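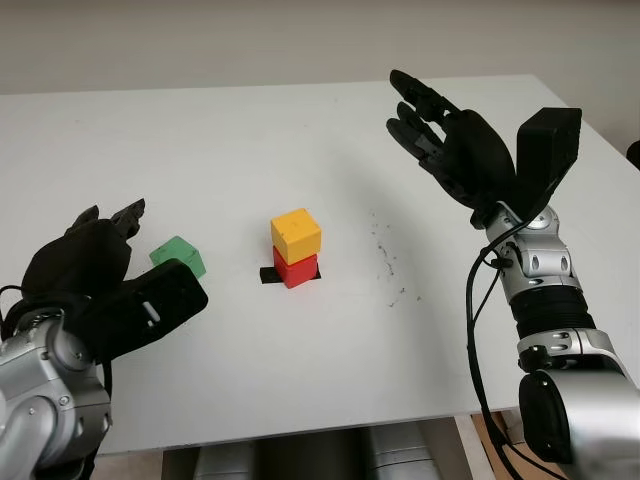

Rapport d'avancement n° 2 à l'attention de la Fondation Honness
Projet : inventaire et transcription des registres de la cidrerie Bellimell
Mardi 26 juin 2018

Madame, Monsieur,

Vous nous aviez demandé un rapport court. Le précédent ne l'était pas, et Volkan Erdem, qui l'avait relu, m'a fait promettre de ne plus consacrer de page entière aux variétés de pommes. Je m'y tiens, à une exception près que vous trouverez plus bas.

Où nous en sommes

Le fonds comprend 176 registres et carnets, reliés ou prétendant l'être, déposés par la famille Bellimell à la fermeture de la cidrerie. L'inventaire sommaire est achevé depuis le mois de mai. Chaque volume a désormais une cote, une boîte et une notice, ce qui paraît peu de chose quand on l'écrit et représente pourtant la quasi-totalité de notre hiver. La numérisation des grands livres de comptes est terminée. Celle des carnets de pressoir avance plus lentement : les comptables écrivaient à l'encre, les ouvriers au crayon, et les uns comme les autres abrégeaient avec une belle liberté.

Nous avons transcrit à ce jour 1109 pages. La transcription est relue deux fois, la première par moi, la seconde par Austra Rozīte, qui corrige mes lectures avec une constance dont je commence à prendre ombrage. C'est elle qui a établi que « la veuve Lecrain », créancière récurrente des années 1880 à laquelle j'avais prêté une vie assez romanesque, était en réalité « la cuve de crain », autrement dit une cuve, mal orthographiée et chroniquement fuyarde. Les trois paragraphes que je lui avais consacrés dans mon brouillon ont été retirés.

Ce que les registres racontent

Nous attendions surtout des prix et des volumes, et nous en avons. Les achats de pommes permettent de suivre, ferme par ferme, l'approvisionnement de la cidrerie sur près de soixante-dix ans. On y voit les mauvaises années, les arrangements entre voisins, les livraisons refusées pour cause de fruits « trop baignés », formule pudique désignant des pommes passées par la mare pour peser davantage.

Les marges sont plus bavardes que les colonnes. Un contremaître y tient le compte des absences du lundi avec une rigueur qu'il n'applique pas aux siennes. Un autre note le temps qu'il fait, puis le temps qu'il aurait dû faire. À partir de 1911, une main inconnue commente les décisions de la direction par de simples points d'exclamation, dont le nombre croît à mesure qu'approche la construction du second chai. Nous les transcrivons tous. Le protocole ne dit rien à ce sujet et nous avons jugé qu'il valait mieux pécher par excès.

Voici l'exception annoncée : la variété dite « Trarham », que l'on croyait introduite dans le canton après la guerre, figure dans une livraison de l'automne 1893. Les deux pomologues consultés s'accordent sur l'importance de la découverte et sur rien d'autre.

Ce qui n'avance pas

Le lot Horobets, soit la correspondance commerciale avec le courtier du même nom, devait nous être remis au printemps. Les héritiers ne s'opposent pas au dépôt. Ils souhaitent seulement en reparler, et nous en avons reparlé à quatre reprises autour d'un café de plus en plus léger. Je ne désespère pas d'une signature à la rentrée — mais je vous conseille de ne pas l'inscrire dans votre propre calendrier.

L'humidité de la réserve reste préoccupante. Le déshumidificateur acquis grâce à votre subvention fonctionne très bien et fait, en fonctionnant, un bruit de chalutier. Nous l'allumons le soir en partant. Trois carnets présentaient des moisissures à leur arrivée ; ils ont été isolés puis confiés à un atelier de restauration, dont le devis est joint en annexe. Je vous recommande de le lire assis.

Enfin, la base de données. Le prestataire nous a livré une version dans laquelle toute date antérieure à 1900 s'affiche comme postérieure à 2000. Pendant une semaine, la cidrerie Bellimell a donc acheté des tonneaux en 2087. Le défaut est corrigé pour les livres de comptes, en cours de correction pour les carnets. Les saisies faites entre-temps ont dû être reprises à la main, ce qui explique l'essentiel du retard constaté sur le volet 3.

Dépenses

Les dépenses de personnel sont conformes au budget. Celles de fournitures le dépassent légèrement, les boîtes de conservation au format voulu n'étant vendues que par lots supérieurs à nos besoins. Le poste « déplacements » est presque intact : les archives sont ici, nous aussi. Nous sollicitons l'autorisation d'en reverser une partie au poste « restauration », pour la raison exposée plus haut et chiffrée dans le devis.

Prochaine période

D'ici à décembre, nous comptons achever la numérisation des carnets de pressoir, mettre en ligne les notices de l'ensemble du fonds et publier un premier index des fermes et des lieux-dits. L'index des personnes attendra. Les Bellimell ont prénommé leurs fils aînés Auguste pendant quatre générations, et nous n'avons pas encore trouvé le moyen de les départager lorsqu'ils signent tous « A. B. » avec le même paraphe.

Une présentation publique est prévue à l'automne dans la salle des fêtes. Le maire souhaite y prononcer quelques mots. Nous avons réservé la salle pour l'après-midi entier.

Pièces jointes : état des dépenses, devis de restauration, liste des cotes, spécimen de transcription (carnet 2, avec points d'exclamation).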